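Contrôle de la salle commune, Serkwood, rez-de-chaussée
Fiche remplie le 9 avril 2024, commentaires au fil de l'eau (oui, je suis bavarde, on me l'a déjà dit)

1. Accès et circulation
Porte d'entrée dégagée : OK
Porte côté cour : OK, mais elle frotte toujours en bas. Je l'avais déjà noté à la dernière visite, quelqu'un a mis un coup de rabot d'un seul côté et je crois bien que c'était le mauvais !
Extincteur accessible : OK, étiquette lisible
Affichage des consignes : À REVOIR. La feuille est encore celle de l'ancienne salle, avec le mauvais point de rassemblement.

2. Électricité
Multiprises : une seule, fixée au mur, OK
Bouilloire Ginik : cordon en bon état, socle un peu entartré. Je demande un détartrage avant la fin avril.
Éclairage : un tube clignote au-dessus de l'évier. À CHANGER.

3. Table et gobelets
Stabilité de la table : OK, j'ai appuyé dans les coins et rien ne bouge
État du plateau : ACCEPTABLE. Le vernis brille encore bien, mais il y a des éraflures grises et de petits éclats dans le bois. Au toucher, aucune écharde. On garde, et on repassera du vernis aux vacances.
Gobelets rangés debout ou empilés : NON 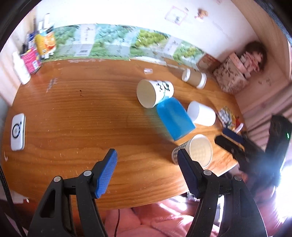 Point 3 : gobelets couchés sur la table, rangement à reprendre.

Mon souci avec les gobelets couchés, c'est bête : ça roule, ça finit par terre, et quelqu'un marche dessus avec une tasse de thé brûlant dans la main. Je propose donc la règle suivante (je l'écrirai au propre pour l'affichage) : ce qui est propre s'empile ouverture vers le bas, ce qui a servi part à l'évier ou à la poubelle, et on ne laisse rien entre les deux. Les cartons de réserve Runard restent dans le placard du bas, fermés. Il y en a un de 700 gobelets entamé, rabats ouverts, à refermer s'il vous plaît.

Empilage : 29 gobelets au maximum par pile. Au-delà, ça penche, j'ai essayé !
Tri plastique et carton : À REVOIR

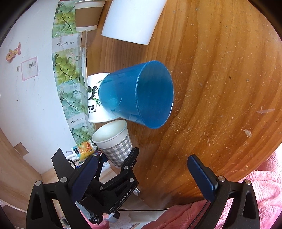 Pour le tri, j'aimerais vraiment qu'on se décide, parce que chacun fait à son idée et le sac jaune ressemble à une tombola. Le plastique se lave et se réutilise, le papier ne sert qu'une fois, point. Le gobelet bleu translucide ne devrait donc pas se retrouver collé contre celui au panda, si mignon soit-il avec ses bambous, ni à côté du modèle à carreaux. Je suggère deux bacs Aliyu bien distincts, le petit format suffit largement, avec une étiquette écrite en gros.

4. Murs et finitions
Panneau blanc le long de la table : OK
Frise aux raisins verts : je la garde ! On m'a demandé si elle devait partir et je ne vois aucune raison de sécurité pour l'enlever. Un coup d'éponge dans la jointure avec la table à chaque ménage, c'est tout.
Peinture près de la fenêtre : cloque de 8 cm, à surveiller.

5. Produits et petits contenants
Produits ménagers sous clé : OK
Contenants dans le coin de la table : À TRIER. Chacun doit porter une étiquette avec son contenu, même si « tout le monde sait ce que c'est ».

6. Eau et hygiène
Eau chaude à l'évier : 46 °C au robinet, OK
Savon : OK
Torchons : un propre, un qui a connu des jours meilleurs. Direction la machine.

Suites à donner
Tube de l'évier : demande envoyée
Consignes : je réimprime la bonne version
Bacs de tri : en attente d'un accord pour l'achat
Porte côté cour : re-signalée, avec un croquis cette fois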